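Clear bottles with condensation inside - how many examples is enough?
Forum: Home Manipulation > Data Gathering

tornar_bench
Posted May 12, 2023

Okay, so I've been collecting grasp examples for our pick-and-hold policy in a living room set, and I'm stuck on clear plastic. Mugs, remotes, a stuffed rabbit, all fine. Small clear bottles are a mess. I have 161 episodes so far and the policy still reaches past the bottle in one try out of 4.

My theory is the background. The sofa has big flowers all over it and the curtain behind is nothing but pleats, and both of them come straight through the plastic. Add the droplets on the inside and I think the network just sees sparkly upholstery. Wrist view from the batch:

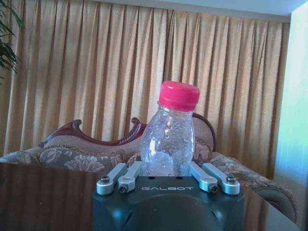
What I've tried so far

1. Turning the exposure down. Helped with the bright wall on the right, did nothing for the bottle.
2. Masking out everything but the cap. It worked great on bottles with loud caps and then fell over on a clear one, which I should have seen coming.
3. Adding depth. Garbage on clear plastic, as usual.

Before I record more of the same, would you swap the bottles or swap the room?

grindwood
Swap the bottles. Your cap is doing all the work! It's the most colorful thing in there by a mile, and I'd bet money your policy has learned "go to the pink thing, drop down a bit, close." Every bottle in your next batch should have a different cap, and a few should have no cap at all.

I'd leave the room alone. A fussy room is good training. We did ours against a plain gray board for months and the first time we took the arm into a real kitchen it was hopeless.

sang_k
Disagree with grindwood, at least on the order. If you change caps now you're changing two things at once, because half of your failures could be the background and you'd never know. Hang a plain sheet over the sofa, run 20 episodes with the same bottle, and look at the miss rate. Cheap test, you can do it in an afternoon. Then go nuts with caps.

Also, are the droplets on purpose? Condensation moves around while you work. If you chilled the bottle before the first episode, the last one in the session is a different object as far as the camera is concerned.

tornar_bench
Not on purpose, no. I hadn't thought about it as a variable at all, ugh. I've been logging bottle type and start pose and that's it. Going to add a column for it.

The sheet test is fair. I'll do it.

Dennis Mwakalinga
Chiming in because I label this kind of data all day and I have feelings about it. Please, please keep the frames where the gripper has nothing in it. People trim those off to save space and then wonder why the policy has no clue whether it's holding anything. With clear stuff that matters double - a see-through bottle between the fingers and no bottle between the fingers look awfully close when you shrink the picture down.

My other gripe is sessions where the wrist only ever looks at one spot. Do you have any wider views of the room?

tornar_bench
Yep, plenty. I've been keeping them but not training on them. You get the curtain again, the bamboo in its glass vase (more see-through stuff, hooray), the chaise and that shiny table, which bounces everything back at the camera.
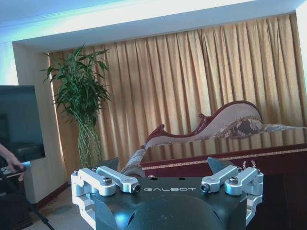
Wrist view across the room, nothing between the fingers, hand at the far left.

grindwood
Do you leave the hand in? I'd throw that out. Any frame with a person in it goes in the bin here. The policy shouldn't get hints from whoever is standing nearby.

Dennis Mwakalinga
Strong no from me. It's a home robot, there are going to be hands. Tag it and keep it. If the tag is there you can always filter later, and if you delete the frame you can't get it back. The glossy table would worry me more than a hand. Check whether any of your misses are going for a reflection.

sang_k
+1 on tagging. On reflections, yes, we lost most of last September to that. Our arm kept diving at the mirrored copy of a cup. A matte placemat fixed the symptom, but we put the bare table back in for the final set.

rostoment
Lurker with a dumb question. Why not just put a strip of tape on the bottles while you're training?

grindwood
Not dumb, but then you've got a tape detector. Same problem as the pink cap.

tornar_bench
Ha, yes, I did that with blue tape my first week. Lovely numbers until I peeled it off.

Okay, plan for now: sheet over the sofa, same bottle, 20 episodes, condensation logged, empty-gripper frames stay in, hands get a tag. After that I'll borrow every odd cap in the building. I still think it's the flowers, grindwood.

grindwood
It's the cap. Post the numbers either way.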